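3.2 Collecting the sofa demonstrations

Okay, so now for the part that ate most of our spring: getting people to drive the arm by hand. Every demonstration in the Lasodgate set was done over remote control, with the operator holding a tracked handle and watching two views, one from off to the side and one from close behind the fingers. We render everything in Odov, our simulator, and I picked the living room on purpose. A sofa is a mean place to put small things down! The cushions are wide, the weave is busy, and a flat item hardly stands out from it.

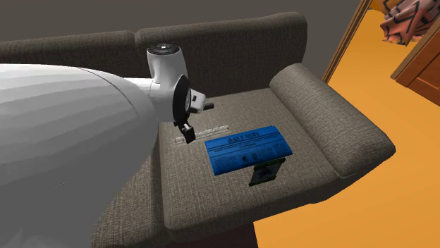 Larysa Harasym drove the first 100 runs herself so we could fix the handle settings before anyone else sat down. She found that her wrist got tired long before her patience did, and she asked for a clutch button – press it, move your hand back to somewhere comfortable, let go, carry on. We added it in June and kept it for everybody. Oskari Eskola then brought in 25 operators from the Salminen lab, most of whom had never steered an arm before, and gave each of them up to 2000 seconds of practice (plenty stopped early because they felt ready).

I should say something about the two views, as I changed my mind about them. I'd assumed people would stick with the side view for nearly everything. They did use it for the big sweeping moves, but close to the cushion they leaned on the near view, where you can judge the gap between the fingers against whatever is lying there.

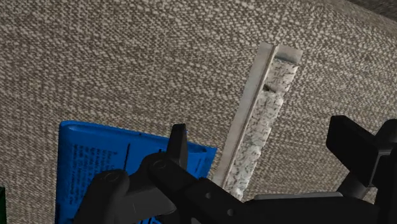
Figure 4. Near view in the sofa setting, gripper open. The blue package and the long whitish item both lie on the woven surface.

After throwing out runs with dropped tracking, we had 466 demonstrations left. We did not throw out the clumsy ones. Operators hesitate, back up and try a different angle, and I wanted the Nindon policy to see all of that – Larysa disagreed with me pretty strongly here, so we trained it both ways and report both in Section 4.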